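Home | Products | News | Careers | Contact

We use cookies to make this site work a little better. Accept | Settings

2 min read

Plolow and Sedel Publish Shared Good-Practice Guide for Simulated Robot Testing

GRISTHOLM, July – Plolow and its longtime partner Sedel are delighted to share a free guide to testing robot tasks in simulation before anyone tries them on a real workbench. It has been a labor of love for both teams, and it draws on 2786 simulated runs, 1046 of them carried out here in Gristholm!

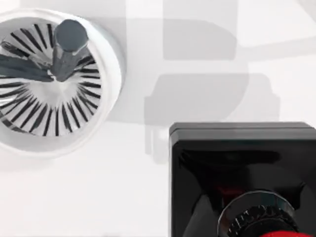
Simulation render: Plolow / Sedel

The guide asks teams to write down their lighting, shadow and surface settings for every run, to keep the failed runs right beside the good ones, and to say plainly which results come from a simulator and which from real hardware.

"A glossy black housing on a white table is a lovely thing to look at and a hard thing to test fairly," said Lorenz Eder, who led the writing. "We wanted rules a small shop could follow on a busy afternoon, and I do hope people write back and argue with us."

The guide can be downloaded from the Plolow website, and printed copies are available at the Gristholm office. Comments are warmly welcome and will be read for the second edition.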